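## 4. Setting up the Plotero label printer

Place the printer on a firm, level surface and leave 16 cm free behind it for the paper path.

1. Plug the power lead into the back of the printer, then into the wall.
2. Hold the power button for 2 seconds. The light turns green.
3. Lift the lid and drop in a roll of labels, printed side up. A full roll holds 100 labels.
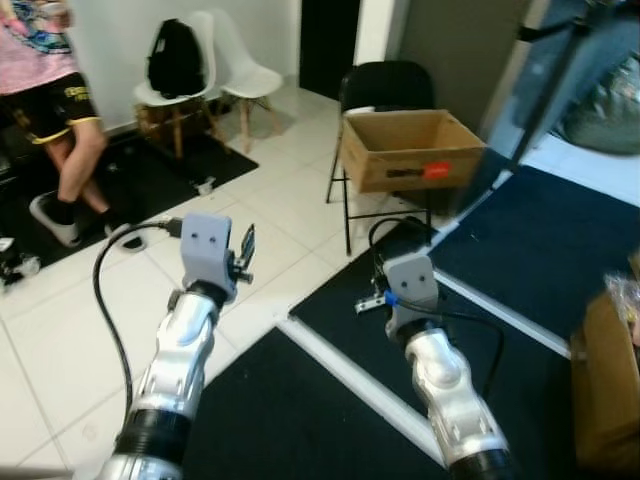

4. Pull the first label past the cutter and close the lid until it clicks.
5. Press Feed once. A blank label should come out straight.

**Note:** Komulska rolls have a wider core. Take out the grey spacer before fitting them.

### 4.1 Joining the network

1. Open Pundora on your computer and choose Add printer.
2. Type in the code from the underside of the printer.
3. Wait for the printer to appear in the list. On a first set-up this can take almost 30 seconds.
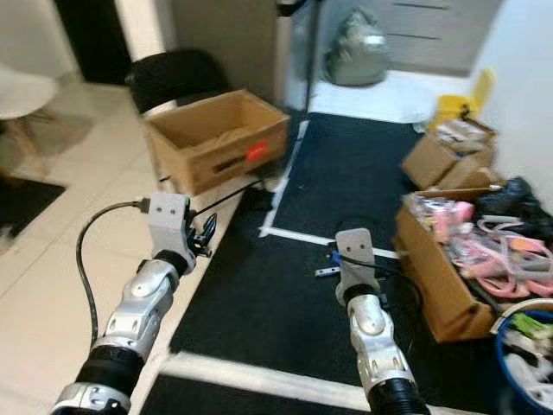
*Fig. 6. Cluttered room with a tiled floor and black mat.*

If the printer does not appear, switch it off at the wall, switch it on again and go back to step 1.

**Caution:** The print head gets hot in use. Let it cool before you clean it.

### 4.2 Cleaning

Wipe the print head with a dry cloth at each change of roll. Do not use spray cleaners.

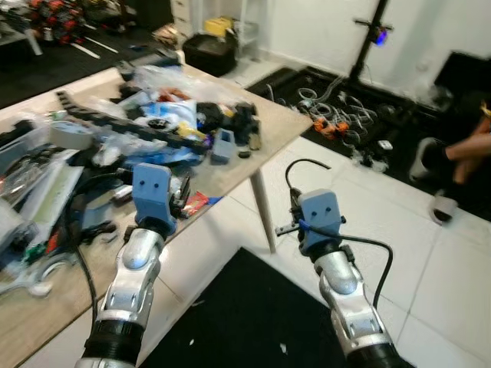
If labels still come out faint, raise the Darkness setting by one step and print a test label. Spare rollers are sold by Alarcón under the part number on the inside of the lid.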